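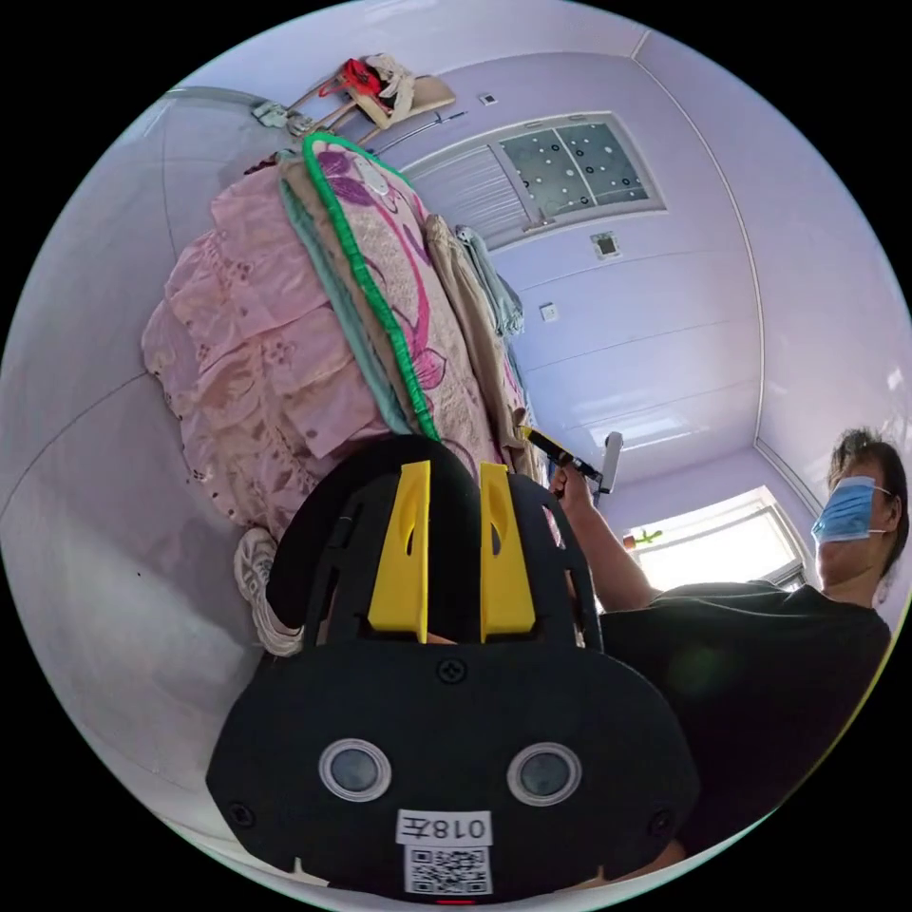 I have been reading about bedding again, which I should know better than to do. It started with an article claiming you need 5 separate layers to "build" a bed properly, and a ruffled bed skirt was number two. The writer called it the finishing touch. I call it the thing that collects whatever is on the floor.

I'm not against frills as such. A pale pink skirt with tiers and little flowers in the fabric looks sweet, and I can see why someone would buy one. What I don't believe is the part about it being "easy care." Pale pink shows every speck, and it shows them along the bottom edge, where you can't shake them off without getting down on your knees. To wash it you have to lift the mattress. I've done that alone twice and would not put the word easy anywhere near it.

Then there's the quilt question. The same article says a floral quilt should "echo" the skirt. Fine, pink on pink, with big purple and magenta flowers on top. But who decided on bright green piping? I used to think it was a mistake at the factory, and I have come around a little. Green piping tells you where the edge is when you're making the bed half asleep — so it does have one use, which is one more than a throw pillow has.

My friend Līga Mägi disagrees with nearly all of this. She has a Tunden quilt she bought in Prasgate, and she swears it has been through the wash every other week for 4 years with no fading. I've seen it. It has faded. She says that's the light in my hallway.

She also sent me a link to a Hemex quilt with 1,413 reviews, almost all of them glowing. I read maybe the first page. Most people had owned the thing for a weekend. "So soft!" Well, yes, it came out of the bag yesterday. Tell me what the piping looks like after about 1,000 nights and a few rounds in a hot dryer, when the cord inside has shrunk and the whole edge puckers like a pie crust.

So here is where I've landed for now. The skirt can stay if you have something ugly under the bed. Wash it cold, hang it up damp, and skip the iron, whatever the label says about pressing each tier. Check the quilt seams before you pay, especially at the corners, and give the piping a tug.

I'm keeping my plain sheets. Līga is coming by in June with fabric samples and I have promised to look at them.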